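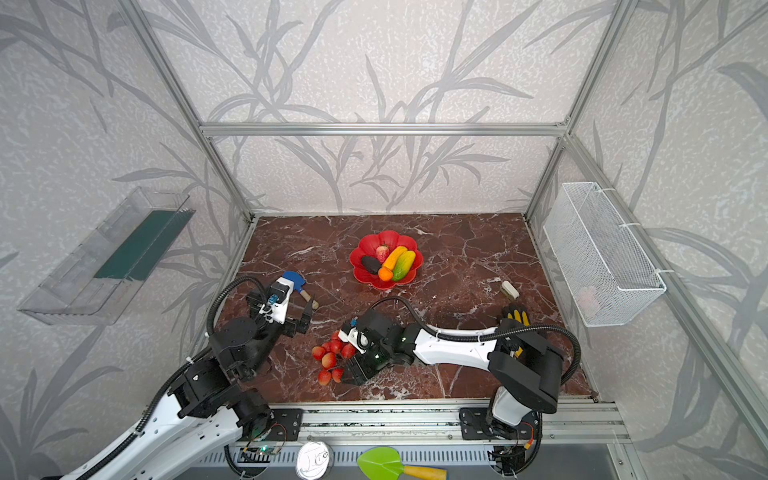

Artificial fruit and the red flower plate on the marble top at Begay.

Part-time Play Food Assistant, Begay (Trokberg)
Posted 3 August 2024

Do you have strong feelings about where the eggplant goes? We'd love to hear from you!

Begay is a lending library of pretend food. Preschools, theater groups, nutrition teachers and language classes borrow from us, and between them they keep our shelves wonderfully busy. The collection now stands at 1,000 pieces, with fruit and vegetables by far the most popular, and plates, bowls and baskets to go with them. Ingrid Bellamy runs the collection and Tobias Ruiz-Ortega does the bookings. We need a third pair of hands at the sorting table, starting in January.

Most of your day will be spent with the fruit. Sets come back mixed up (a strawberry in with the bread rolls, oranges everywhere) and your first job is to get each one back together. You'll check every piece against its set card, wipe it, look for cracks and peeling paint, and put anything doubtful in the repair tray for Noemi Mercado. She can rescue nearly anything with a stem.

Then comes the part we like best, which is making up the plates. Each Garden Plate goes out with a mix of shapes and colors, something long, something round, something dark, and we try hard to make it look like food a person would want to reach for.
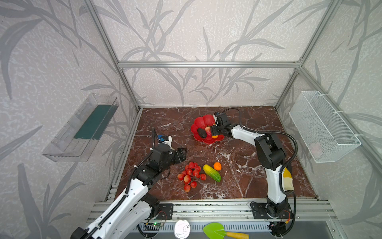 Bunches are the fiddly bit. Cherries and grapes catch on everything and have to be laid out flat before they're packed, or the stems bend. You'll get the knack of it in a week or two, and Ingrid is a patient teacher.

We also have a big winter order coming from the Disden schools, 267 pieces across 39 classrooms, so there will be plenty to do from day one.

What we're looking for:
Careful hands and a good eye for color
Comfort with repetitive work, and a bit of pride in a tidy shelf
Able to lift a full crate, or happy to ask for help with one
Some basic computer use for the lending list

You don't need any experience with props, toys or teaching. Our last assistant came from a bakery and was terrific.

Hours are 9:30 to 2:00, four days a week, and we can be flexible around school pickup. The post is paid monthly and includes paid vacation. Tea and coffee are free, and real fruit is provided (please keep it in the kitchen, we've had mix-ups).

To apply, send a short letter to Birdie Gallagher at the Begay front desk, 94 Gultanance Road, Trokberg. Tell us about something you've sorted, arranged or put back in order and enjoyed doing. A résumé is welcome but optional. Everyone who writes will get a reply.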